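Zastby Town Talk > Local Government > Last night's candidate forum

guilan_shen
Well, I sat through the whole thing, all the way to the closing statements, and I have to say I came home feeling better about the council race than I expected to. The folding chairs were murder on my back and the microphone kept cutting out during the transit question, but there were so many faces I didn't recognize, and that does my heart good after the last few years of talking to the same dozen neighbors.

Kjærgaard was the surprise for me. I went in thinking she'd be all slogans, and she had clearly read the sewer budget line by line (bless her). Cuto was friendly and quick on his feet, but when the moderator asked how he'd pay for the sidewalk plan he told that story about his grandfather's hardware store again, and I still don't know how he'd pay for it. Trutari wants to freeze the levy for two years and said so plainly. I don't agree with him, but I do like a straight answer.

porchlight50
Thanks for writing this up, Guilan, I had the grandkids and couldn't go. Did anybody ask about the library hours? That's my whole vote right there.

guilan_shen
One person did, right near the end! Kjærgaard said she'd restore evenings, Trutari said not without cuts somewhere else, and Cuto said he loves libraries.

millroad_mike
I was there too and I think you're going awfully easy on Kjærgaard. She knew the sewer numbers, sure, but she wants to add positions at town hall and she never once said how many or what they'd cost. Last time around the council seat was decided by 38 votes out of 2,585, so every one of these people ought to be made to give us a figure before August is out. Trutari was the only one up there who sounded like he'd ever paid a bill.

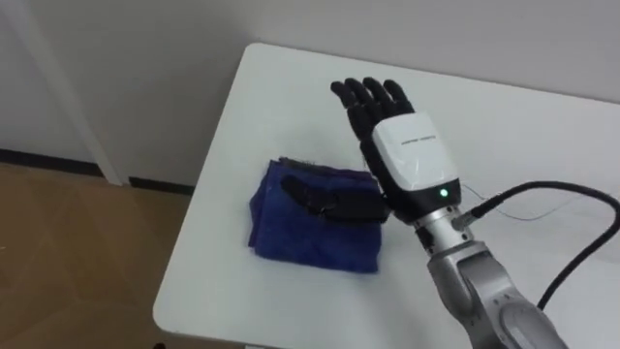 Qianru Dai: I have to disagree with you there, Mike, and I say it with affection, seeing as we've been arguing on this board since the bridge closed. A levy freeze sounds thrifty until you remember that the plow contract goes up every year whether we freeze anything or not. He'd be taking it out of road repair, and you live on Mill Road! You're the one who posts about the potholes!

millroad_mike
Ha, fair enough on the potholes. But they didn't fix them with the money they had, so why would I hand over more?

Qianru Dai
Well, they did patch the stretch by the feed store – badly, I'll give you that.

porchlight50
Does anyone know if there's a second forum? I'd like to ask about the evenings myself.

guilan_shen
Yes, at the grange hall, 7 p.m., date still to be settled. They're printing 2,000 flyers, so you should get one in the mailbox. I'll save you a seat up front, and bring a cushion.

millroad_mike
I'll be in the back with my calculator.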